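Speaker notes: Sheer curtains and the table at the window
Sayaka Honda, Levbridge
Vanalby room users' day, Sat 30 May

Opening

Thank Constanza for the introduction. Check the lapel microphone before the first slide. If the projector washes out, ask for the row of lights over the screen to go off and leave the rest on.

State the scope early. The talk covers one arrangement only: a table pushed up to, or close to, a tall window with a sheer curtain on it. It does not cover blackout blinds, slatted blinds, roof lights or external shading. Questions on those can go to the Chuensuk session after lunch.

The material comes from the room survey, 124 rooms in all, visited between one October and the next. In each room the same sheet was filled in: where the table stands, what hangs at the window, what colour the walls and tabletop are, and what is kept on the table. Light readings were taken flat on the tabletop at the window edge and again at the room edge. No reading was taken in direct sun, and this should be said aloud, as the last audience assumed otherwise.

Say what the sheet left out. It has no column for the direction the window faces. We added this later from floor plans, and for rooms where the plan was missing the entry is blank. Do not be drawn into north versus south comparisons. The data will not carry them.

Terms

Keep this short. Three terms are used throughout.

Window edge: the long side of the table nearest the glass.

Room edge: the side opposite, where people normally stand or sit.

Drop: the difference between the window edge reading and the room edge reading, taken within the same minute.

A large drop is not a fault in itself. People read, sort, pack and write on tables with a large drop every day and make no complaint. Complaints rise when the drop is large and the object being handled is pale, glossy or transparent. The rest of the talk is mostly an account of that sentence.

What a sheer curtain does

A sheer curtain scatters the light that passes through it. The glass stops being a sharp bright rectangle and becomes a soft bright sheet. Shadows on the table lose their hard edges. The total quantity of light falls, though by less than most people expect, and the window remains the brightest thing in the room.

Behind the window edge of a white table we have read roughly 2,000 lux on an overcast morning with the curtain closed. Give the figure once and move on. It is one reading from the upper end and it should not be quoted as typical.

The remaining effect is on the side of things that faces away from the window. The curtain does very little for it. That side is lit by whatever the walls, ceiling and tabletop send back, and if the walls are dark it stays dim however bright the window is.

Pause here. Change slide.

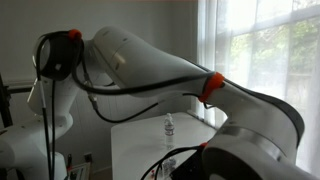
Shading is easiest to judge on a large, smooth, pale surface with no pattern, and most rooms have only a wall or a cupboard door to offer. A curved surface is better than a flat one, as it shows the full run from lit to unlit in a single object. The arm on the slide does the job well. Its shell is off-white throughout, yet in the shaded areas it reads as grey, and on the left side of the long link there is a pale yellowish highlight. Ask the audience to look at the glossy black cover at the upper left as well, where the reflection is small, square and bright. A glossy dark surface returns the bright source almost whole, while the pale one spreads it out. The same pair of effects will be found on any table that carries both a black lid and a white box.

Follow with the practical point. When someone says that an item "looks dirty" at a window table, turn it round before cleaning it. In the survey notes this came up repeatedly with white plastic and with white enamel. The shaded side of a white object beside a bright curtain will look grey to an eye that has adjusted to the curtain. Turned to face the window, the grey either goes or stays. If it stays, clean it.

Cables and cords get a brief mention. A thin dark cord against a pale wall is easy to see. The same cord crossing a shadowed wall is easy to miss, and where cords hang near a table they should be looked at from the position of the person working there, with the curtain in its usual state.

The tabletop

White tops are the most common in the survey. They raise the level on the undersides of things, fill in shadows, and make dark objects very easy to find. They also make white objects harder to find. Paper, white caps, white labels and the rims of white cups all lose contrast against the top, and at the window edge they lose more.

Wood and grey tops reflect less. Small white parts stand out on them. The drop across the table feels smaller to users even when the readings are the same, and I have no measurement to explain this. Say so.

A gloss finish on the top is the worst case. The window appears in the tabletop as a bright patch, and the patch sits where the user's hands are. In 11 rooms the table had been turned or pulled out from the window for this reason alone, going by what the users told us. In two of those it had been turned back again by the follow-up visit. Both users gave lack of floor space as the reason.

Clear objects

Clear plastic is a separate problem. A full water bottle is visible chiefly by its label, its cap and the line at the top of the water. With a bright curtain behind it the body of the bottle goes light and the outline thins. When bottles stand close together, one behind another, the rear one is identified mainly by whatever part of its cap or label shows past the front one.

Clear bags are worse than bottles. A crumpled bag shows as a number of small highlights with no particular outline, and people see the contents first. An empty clear bag on a white top at a bright window is very often left behind when the table is cleared. The Nikholm cleaning sheet now lists "clear bags, window edge" as its own line. Mention this as an example of a cheap fix.

Next slide is an ordinary table with ordinary things on it. Let people look before speaking. Points to draw out, in any order: the folds of the curtain are gathered, so the light varies slightly across the window; the greenery outside can still be made out through the fabric; the wall on the left is in shadow, much darker than the window. The paper towels stand upright on a dark base, and the base is easier to pick out than the roll. The two bottles at the front are far enough apart from the pair behind to be read separately. The tiny red and white piece is found by its red. 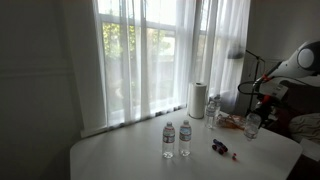
Placing things on a window table

The recommendations below are the ones in the handout. Read the first line of each and expand only if time allows.

Keep the window edge for tall, opaque things. A roll of paper towels or a box file loses nothing by standing there. Check that the curtain still hangs free behind it. Fabric that is trapped between an object and the sill marks quickly and pulls at the track.

Bring clear things forward, towards the room edge. Leave a gap between them. If they must stand in a group, turn the labels to face the room.

Put small pale parts on something darker. A tray or a sheet of grey card is enough. The card should be matt. A laminated sheet brings the gloss problem back.

Keep coloured small parts off patterned mats. On a plain white top a red item the size of a button is found at once. On a patterned mat it can take several passes.

Do not move the table to suit one task. Most of the rooms are used for several, and a table pulled away from the window for sorting is in the way for everything else. Change the position of the objects first, then the state of the curtain, and the furniture last.

Walls

Dark side walls came out of the survey as the factor people mention least and the readings show most clearly. A dark wall beside a bright curtain gives the eye a strong edge to deal with every time the head turns. It also sends nothing back on to the shaded side of the objects.

Repainting is outside the budget of nearly every room on the list. A pale panel leaned against the dark wall, at table height, does a useful part of the same work.
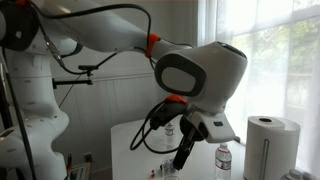
The panel should be matt and it should reach a little below the level of the tabletop. If it stops at the tabletop, the light it returns falls mostly on the upper part of taller objects and the lower part stays as it was. Foam board was tried at Vanalby and bowed within a season. Painted hardboard has held its shape.

A second pale wall on the opposite side is helpful but has less effect where it already stands close to the window. Ceiling colour was white or near white in almost all rooms and could not be compared.

Room lights

Expect a question on switching on the ceiling lights. They raise the shaded side and reduce the drop. They also bring a second colour of light, and some users dislike a yellow side and a blue side on the same white object. Where the lamps can be changed, choose a cooler one and check it at midday against the curtain. Where they cannot be changed, use them anyway for detailed work.

Desk lamps are better placed on the room side, low, and aimed along the table. A lamp on the sill adds light where there is already plenty.

Curtain care

Short section, drop it if running late. Sheer fabric greys gradually and users do not notice. Compare a strip from behind the heading tape with the middle of the panel. Wash at the temperature on the label and rehang slightly damp so that the folds fall straight. Uneven folds give light and dark bands on the top, most visible on white.

Questions

Blank survey sheets and the handout are on the side table. The readings can be requested from Constanza Paredes, who keeps the master copy. Rooms that have changed their curtain or their tabletop after the survey visit should send in a new sheet with the old room number written in the top corner.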